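Pre-run checklist with comments: simulated book and mug task
Project Dornanine, Trevemgate site
Filled in Sunday, first shift

Work through the items before recording is switched on. Mark OK, FIX or HOLD. Comments go under the item.

1. Scene load
Caddy, mugs and books present, base behind the caddy. OK.
Comment: Black items against the caddy interior are hard to tell apart at low brightness. Check them on the large monitor.

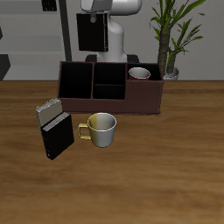
Item 1, front view. Black box at the gripper, caddy on the table.

2. Recorder settings
Target for the batch is 300 episodes. Episode limit is 3000 steps. OK.
Comment: The limit was still at the old value when the Torvik profile was loaded. Load the profile first, then set the limit.

3. Gripper view, objects on table
Both fingers must be in view and open at the start of the approach. OK.
Comment: Mug handle points toward the boxes. Keep this layout, and add some with the handle turned the other way - the last batch had too few.
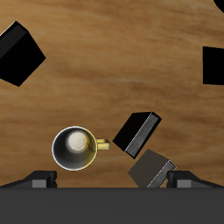 Reading time: 2 min

Boxes at the borders of the gripper view are allowed. Do not reset an episode for that alone. Reset if the object named in the instruction is out of view in every camera at the first step.

4. Gripper view, single object
Object between the fingers, clear of both. OK.
Comment: The gray rod leans to the right in this view. Log the tilt as it stands and leave the pose alone. Wood is clear on both sides of it. 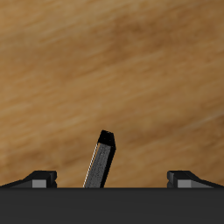
5. Collision and joint limits
Limits on, self-collision on, speed cap at 70 percent. OK.
Comment: Two operators asked for a higher cap. HOLD on that until the Luto replay check is finished.

6. Caddy close view
Mug on its side in the upper compartment, opening outward. Arm and cables at left. FIX.
Comment: The top of the rim is out of view. Tilt this camera up a little and save the new pose under the same name.

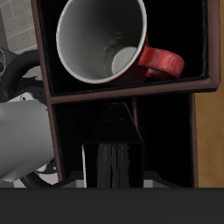
Page 2 of 2

7. Labels
Instruction text matches the object and the compartment. OK.
Comment: Use "red mug" and "yellow mug". Plain "mug" gets the episode sent back.

8. Failed attempts
Keep drops and missed grasps, tagged as failed. Delete only episodes where the simulator froze.

Result: cleared to record once item 6 is fixed. Item 5 cap stays as set.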